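Kokstead Storage Cooperative
Frequently Asked Questions for Unit Holders

Published by the Member Services Office, 15th August
Prepared by Catarina Matos

These questions are the ones most often put to the Member Services Office by people who rent, or wish to rent, a storage unit at the Kokstead site. The answers apply to all household units. Holders of trade units should read them together with the trade agreement, which differs on deposits and on hours of access.

Who may rent a unit?

Any adult who can show proof of identity and a current home address may rent a household unit. A unit may be held in two names. Where it is, both holders must sign the agreement, and either may pay the rent, enter the unit or give notice. The office will treat instructions from one holder as coming from both unless it has been told otherwise in writing.

What sizes are available?

Household units are offered in three sizes: 20, 70 and 80 square feet. The smallest size suits boxes, suitcases and seasonal items. The two larger sizes will take the furniture of a small apartment if it is taken apart and stood on end. The difference between them is mainly one of depth, and applicants are encouraged to view both before choosing. Viewings are arranged through the front desk.

Is there a minimum term?

The minimum term is one month. After that the agreement continues from month to month until it is ended by the holder or by the Cooperative. Holders who pay for 6 months in advance keep the same rent for the whole of that period, including where the general rates change in February.

When can I get to my unit?

The gate opens early in the morning and closes in the evening, at the times posted at the entrance. Each holder is given a personal code. The code must not be shared, even with family members. A holder who wishes another person to enter the unit should complete an access form at the front desk, and a separate code will be issued.

What may not be stored?

The following may not be brought onto the site: fuel, gas cylinders, fireworks, paint thinner and other flammable liquids; live animals and plants; food that is not sealed in tins or jars; and anything that is unlawful to possess. Car batteries may be stored only if they have been removed from the vehicle and placed in a plastic tray. Lawn mowers and similar machines must be drained before they are brought in.

Items that leak, smell or attract insects will be removed at the holder's expense. The office will try to reach the holder first, but is not obliged to wait for a reply where other units are at risk.

How should I store metal items?

Metal keeps well in storage if it is clean and dry when it goes in. Wipe away dust and fingerprints, let each piece dry fully, and wrap it in plain cotton or acid-free paper. Newspaper should be avoided, as it holds moisture and the ink can mark the surface. Plastic film should also be avoided for long periods.
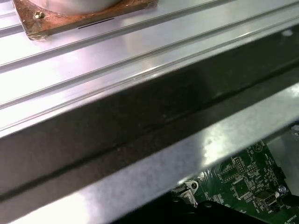 Ribbed silver metal and a tarnished copper-colored plate.

Copper and brass will darken over time even in good conditions. The change is usually limited to the surface and does not harm the item. Holders who wish to slow it may place a packet of drying agent in the box and replace it when the rent falls due. Steel tools benefit from a thin coat of oil. Different metals are best wrapped separately.

What about wood furniture, books and fabric?

Wood furniture should be raised off the floor on battens or pallets, with a gap left between the furniture and the wall. Drawers may be used for light items only. Mattresses should be stored flat where space allows, in a breathable cover.

Books should be packed upright or flat in small boxes, never with the spine facing up. Clothing should be washed before storage. The office sells cotton covers and small boxes at cost, and keeps a limited number of pallets for loan. Pallets are lent on signature and must be returned when the unit is given up.

Are the units heated?

The units are not heated. The corridors are ventilated, and humidity is checked by the site staff. Holders with musical instruments, paintings or photographic film should ask about the climate-controlled room managed by Grurnero, which is on the same site but is let under a separate agreement. The Member Services Office cannot take bookings for that room.

Am I insured?

The Cooperative insures the building. It does not insure the contents of any unit. Every holder must have contents cover in place before moving in and must show proof of it once a year. Many home policies can be extended to goods in storage; holders should ask their insurer and obtain the answer in writing. Claims are a matter between the holder and the insurer, though the office will supply a copy of the access record on request.

What happens if I pay late?

A reminder is sent when a payment has been missed. If the account is still unpaid at the end of the month, the access code is suspended until the balance is cleared. Holders who expect difficulty in paying should write to Joaquim Antunes in Accounts as early as possible. Payment plans can be arranged, and a request for one is not recorded against the holder.

How do I give up my unit?

Notice must be given in writing, by letter or through the online form. The unit must be emptied, swept and left unlocked. A member of the site staff will inspect it, and the deposit is returned to the account from which it was paid. Goods left behind are held for a short period set out in the agreement, after which they may be disposed of.

Whom should I contact with a complaint?

Complaints should be addressed first to the site manager, Tiago Carrilho. If the matter is not settled, it may be referred to Rosário Brandão, Secretary to the Cooperative, who will reply in writing. Please include your unit number and copies of any earlier letters.

Related items
Schedule of Household Rents
Access Form for Additional Persons
Packing Guide: Glass and China
Notice on Gate Repairs
Trade Unit Agreement

Contact: Member Services Office, Kokstead Storage Cooperative | © Kokstead Storage Cooperative. All rights reserved. | Back to top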